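3.2 Furnishing and soft materials in shared workrooms

The second part of the survey considered how occupants of open workrooms divide and soften the space around a desk. Earlier work in the Ghumman study treated partitions as fixed furniture. Our site visits suggest that textiles deserve separate attention, as they are cheap to hang and easy to move.

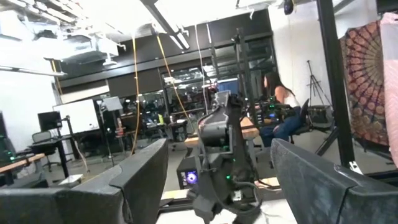 Figure 2. Workroom with glazed rear wall. A mandala tapestry and a pale pink fabric panel hang at the right, near a seated occupant.

Rooms of the type shown in Figure 2 combine hard and reflective surfaces: window glass, black metal uprights and racks, and a white ceiling with exposed ductwork. The tapestry, printed in deep red, orange, gold and dark blue, is the strongest area of color in this room. The light wooden tabletop is the other warm surface. Long ceiling fixtures supply light from overhead, and further desks and lights can be made out in the glass behind.

Of the 273 occupants who returned the Warkuteck questionnaire, 26 had brought in a hanging of their own. Their written answers mentioned glare and noise more often than decoration - a pattern that held in both buildings. Several also asked for floor space beside the desk to be kept for computer towers and bins, which were seldom shown on the furniture plans.

Hangings were coded by size, color and distance from the nearest seat, following the scheme set out by Gilani for the Clirnero site. Acoustic readings were taken separately and are reported in Section 3.3.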